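Do You Really Need Eight Glasses of Water a Day?

You have probably heard that everybody must drink eight glasses of water a day. Grown-ups say it. Posters say it. The wall outside the swimming pool in Prestbridge says it in letters as tall as a cat. When lots of people repeat the same thing, it starts to sound like a fact. But has anyone checked?

Let's be awkward and ask some questions.

First question: eight of what? A glass isn't a proper measurement. The glasses in your kitchen are probably not the same size as the ones next door. If yours are tiny and your friend's are enormous, you could both drink eight and end up with very different amounts of water inside you. A rule that can't say how much it means is a wobbly sort of rule.

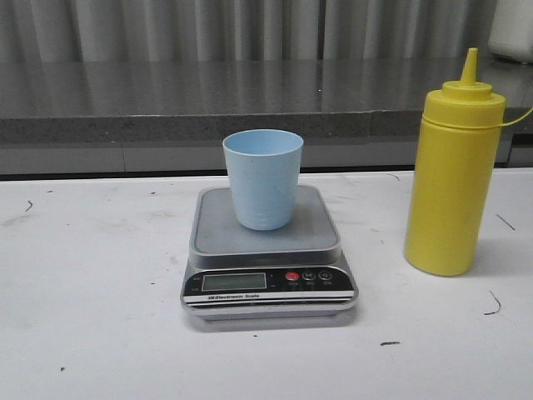 Water is easy to measure if you want to, and a careful person would do it before making up a rule. One millilitre of water weighs very nearly one gram. So you can stand a plastic cup on a digital kitchen scale, like the silver-gray one here, write down what it weighs empty, then fill it and weigh it again. Take the first number away from the second and you know how much water the cup holds. Try it with three cups from your own cupboard. Guess first, and don't cheat by changing your guess afterwards.

Second question: who is "everybody"? A toddler is much smaller than a teacher. Somebody digging a garden in June sweats more than somebody reading under a tree. It would be very odd if they all needed exactly the same amount. Your body loses water when you sweat, when you wee and even when you breathe out (breathe on a cold window and you can see it). The more you lose, the more you have to put back.

Third question: does it all have to come out of the tap? No. Milk is mostly water. So is soup. A cucumber is more than nine tenths water, and you can't even pour it. Oranges, melons, tomatoes and cooked rice all bring water along with them. People who count only their glasses of water are missing out a good part of the sum.

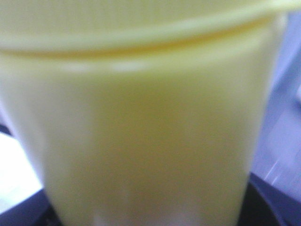

So how does your body know when it needs a drink? It has a very old and rather good system called thirst. Your brain keeps an eye on how salty your blood is. If the blood gets a little too salty, your brain makes your mouth feel dry and makes you want a drink. At the same time it tells your kidneys to hang on to more water. That's why your wee is darker when you haven't drunk much. Pale yellow usually means you are doing fine.

Thirst isn't perfect. When you are busy playing you may not notice it, and on a very hot day it is sensible to drink before you feel parched. Some people who are ill, and some very old people, don't feel thirsty when they should. If a doctor or nurse has told you how much to drink, listen to them and not to a poster.

You may also see bottles that promise special water. One on sale in the Fliswood shop says it is "wetter". We would like to see the test for that. Ask what was measured, who measured it and whether they were also selling the bottle.

Where did the eight glasses come from, then? People who have gone looking haven't found one clear answer. Some think it began with old advice about how much water a person needs in a day, and that readers skipped the part saying a lot of it is already in food. That might be right. It might also be just a good story, so we are leaving a question mark next to it.

Words to know
Kidneys: two organs that clean your blood and make wee.
Millilitre: a small amount of liquid. A teaspoon holds five.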